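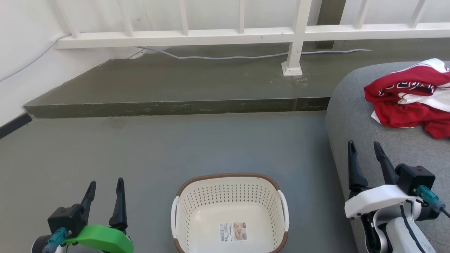 Drarska, March

## 4. Recording the laundry task

This section explains how to collect examples of the task "pick up clothes from the sofa and put them in the basket". Please read section 3 (arm check and camera check) before you start. If the arms were switched off during lunch or overnight, you must repeat the arm check.

One example is called an episode. One operator should record 20 good episodes in a session, then stop and let the second operator take over. After this number the movements become lazy, and the model learns the lazy movements also.

### 4.1 Preparing the place

1. Put the basket on the floor in front of the robot, between the two grippers. The long side must face the robot, so that one handle is on the left and one on the right.
2. Check that the basket is empty. Look also into the corners, where a sock can stay from the session before.
3. Put one garment on the sofa. Do not fold it. Hold it at one point, lift it to the height of your shoulder and let it fall. The shape it takes is the shape you record.
4. Keep the garment on the front half of the seat for the first 4 episodes. After that you may place it farther back, up to the point where the right arm still reaches it without stretching completely.
5. Remove everything else from the seat: phones, tape, gloves, the printed copy of this guide.

**Note:** The basket does not need to be in exactly the same position each time. Small changes are useful for the training. Move it by a hand's width between episodes and turn it a little – but both handles must stay visible in the head camera.

**Note:** Garments with large letters or strong colors are good for the beginning, for example a red and white jersey. Plain gray clothes on the gray sofa are difficult for the operator to see. We keep them for Set C.

### 4.2 Start position

1. Bring both arms to the start position with the left pedal. The fingers must be open and point upward, one gripper on each side of the basket.
2. The right gripper will be over the front edge of the sofa. Look from the side and make sure that there is free space between the wrist and the fabric.
3. Check the connector on each gripper. It must be pushed in fully, and its cable must have enough slack for the wrist to turn.
4. Wait until the status line in Zivero shows READY for both arms.

**Caution:** Do not put your hand into the basket while the status line shows READY. If you must move something, press the stop button first, also when it is only a small correction.

### 4.3 Recording one episode

1. Press the right pedal one time. You hear a short tone, and recording begins.
2. Stay still for one second. The training script uses this moment to find the start.
3. Move the right gripper above the garment and lower it until the fingertips are on both sides of a fold.
4. Close the fingers slowly. Do not push them into the seat, the tips can catch the fabric of the sofa.
5. Lift the garment until the lowest part is higher than the rim of the basket.
6. Move over the basket and open the fingers.
7. If a sleeve hangs over the rim, use the left gripper to push it inside. This belongs to the task, so keep recording.
8. Return both arms to the start position and press the right pedal again.

A normal episode takes less than about 9 seconds for a shirt. Towels need more time. Please do not hurry to reach this value.

### 4.4 Keep or discard

After each episode Zivero asks for a mark. Use **K** (keep) if the garment is completely in the basket. Use **R** (recovery) if you dropped it one time, picked it up again and finished. Use **D** (discard) if a gripper hit the rim hard, if the basket moved out of view, or if a person walked in front of the camera.

Recovery episodes are valuable. Do not repeat them on purpose, only mark them correctly when they happen.

The first set, Murnov-A, has 132 episodes. Some of these carry the mark K where it should be R. Raelene Lockyer is correcting them, so please do not train on this set until she changes the folder name to `murnov_a_checked`.

### 4.5 End of session

1. Take the last garment out of the basket with the arms stopped.
2. Write the garment type and the operator's initials in the session sheet.
3. Start the upload to Tapsell and leave the computer on. With the slow connection it can need the whole night.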